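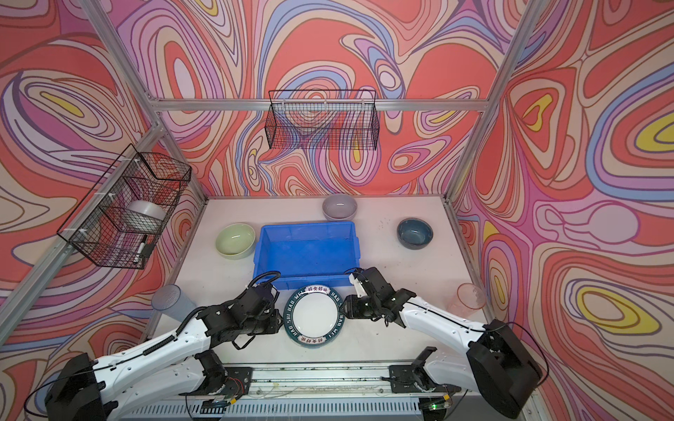 공유작업동 정기 안전점검표 및 점검 의견

점검 대상: Emen 공유작업동 1층 및 2층
점검 시기: 5월
점검자: Johannes Baloyi
연면적: 2,178㎡
입주 호실: 11개 호실
표기: 양호 / 보완 / 불량 / 해당 없음

점검은 오전 9시 30분에 1층 출입구에서 시작해 2층 비상계단에서 마쳤다. 호실 내부는 입주자가 문을 열어 준 곳만 들어갔고, 잠겨 있던 호실은 복도에서 확인할 수 있는 항목만 적었다. 잠긴 호실은 7호와 9호이다.

1. 출입구와 피난 통로

1-1 주출입문 개폐 상태: 양호
1-2 주출입문 앞 적치물: 양호
1-3 1층 복도 유효 폭: 보완
1-4 2층 복도 유효 폭: 양호
1-5 비상계단 문 자동 닫힘: 불량
1-6 유도등 점등: 보완
1-7 피난 안내도 게시: 양호

의견: 1층 복도는 3호와 4호 사이에 납품 상자가 쌓여 있어 통로가 좁아졌다. 상자에는 4호 앞으로 온 송장이 붙어 있었다. 4호 입주자에게 당일 중으로 옮기도록 말했고, 점검을 마치고 내려올 때는 절반쯤 치워져 있었다. 지난 점검에서도 같은 자리가 지적되었으므로 바닥에 황색 선을 긋는 것을 제안한다.

비상계단 문은 2층 쪽 도어클로저에서 기름이 샌다. 문을 끝까지 열었다 놓으면 한 뼘 정도 남기고 멈춘다. 조절 나사로는 해결되지 않아 교체해야 한다. 교체 전까지 문을 쐐기로 괴어 두지 말 것. 점검 당시 계단참에 나무 쐐기가 있어서 회수해 관리실에 두었다.

유도등은 2층 화장실 앞 한 개가 상용 전원에서는 켜지지만 점검 스위치를 당기면 바로 꺼진다. 배터리 교체 대상이다.

2. 소화 설비

2-1 소화기 비치 위치: 양호
2-2 소화기 압력계: 양호
2-3 소화기 제조연월: 보완
2-4 옥내소화전 앞 공간: 양호
2-5 소화전 호스 상태: 양호
2-6 감지기 외관: 보완

의견: 소화기는 모두 압력계 바늘이 녹색 범위에 있다. 다만 1층 탕비실의 분말소화기는 올해 안에 내용연수 10년이 된다. 새 소화기를 받은 뒤에 기존 것을 빼기 바란다. 먼저 빼 놓고 기다리면 그 사이에 탕비실이 비게 된다.

6호 천장 감지기에 보호 캡이 그대로 씌워져 있다. 도장 공사 때 씌운 것으로 보인다. 사다리를 가져와 점검 중에 제거했고, 연기 시험은 다음 방문 때 한다.

3. 전기

3-1 분전반 앞 공간: 양호
3-2 분전반 회로 표시: 불량
3-3 누전차단기 시험 버튼 동작: 양호
3-4 멀티탭 연결 사용: 보완
3-5 전선 피복 손상: 보완
3-6 콘센트 덮개 파손: 양호

의견: 2층 분전반의 회로 표시가 실제와 맞지 않는다. 표에는 5번 회로가 10호 콘센트로 되어 있으나 내려 보니 복도 조명이 꺼졌다. 칸막이 공사 이후 표를 고치지 않은 것 같다. 시공을 맡았던 Ichikawa 설비에 회로 확인을 요청하고 새 표를 붙일 것.

멀티탭에 멀티탭을 다시 꽂아 쓰는 곳이 2호와 8호이다. 8호는 두 번째 멀티탭에 전기난로가 꽂혀 있었다. 난로는 벽 콘센트에 직접 연결하도록 안내했다. 계절이 지났으니 치우는 편이 낫다는 말도 전했다.

5호 출입문 밑으로 연장선이 지나가며 문틀에 눌린 자국이 있다. 속선은 보이지 않는다. 사용을 멈추고 새 선으로 바꾼 다음 문 위쪽으로 돌려 배선할 것.

4. 보관과 정리

4-1 선반 벽 고정: 보완
4-2 상단 적재물 높이: 양호
4-3 인화성 물질 보관함: 양호
4-4 폐기물 분리 보관: 보완
4-5 바닥 미끄럼 및 걸림: 양호

의견: 공용 창고 안쪽 선반은 Kander 조립 선반으로, 오른쪽 위 고정 앵커가 벽에서 빠져 있다. 손으로 밀면 흔들린다. 아래 두 단으로 무거운 물건을 내려놓았고, 앵커를 다시 박을 때까지 윗단은 쓰지 않는다. 허용 하중 표시는 단당 270kg인데 벽 고정이 된 상태의 값이다.

기름 묻은 걸레가 일반 쓰레기통에 들어 있었다. 뚜껑 있는 금속통은 창고 입구에 있으나 무엇을 넣는 통인지 적혀 있지 않다. 표지를 붙일 것. 인화성 물질 보관함은 잠겨 있었고 열쇠는 관리실 열쇠함에 있다.

5. 위생과 구급

5-1 구급함 비치: 양호
5-2 구급함 내용물: 보완
5-3 세안기 물 나옴: 양호
5-4 환기팬 가동: 양호
5-5 탕비실 온수기 온도: 양호

의견: 1층 구급함에 멸균 거즈가 없고 소독액은 유효기간이 지났다. 내용물 목록은 뚜껑 안쪽에 붙어 있으나 마지막 확인 칸이 비어 있다. 세안기는 처음에 녹물이 조금 나오다가 맑아졌다. 매주 한 번 1분 이상 물을 틀어 달라고 관리실에 요청했다.

6. 조치 기한

즉시: 1층 복도 상자 이동, 5호 연장선 사용 중지, 창고 선반 윗단 사용 중지
7일 이내: 유도등 배터리, 구급함 보충, 금속통 표지, 8호 멀티탭 정리
30일 이내: 비상계단 도어클로저 교체, 2층 분전반 회로표 수정, 선반 앵커 재시공
연내: 탕비실 소화기 교체

7호와 9호는 입주자와 시간을 정해 따로 방문한다. 9호는 오후에만 사람이 있다고 한다. 조치가 끝난 항목은 날짜와 이름을 적어 관리실에 제출하고, 도어클로저와 앵커는 교체 후 사진을 첨부한다. Luvcombe 별관은 이번 점검표에 포함하지 않았으며 별도 양식을 쓴다.

점검자 확인: Johannes Baloyi
관리실 확인: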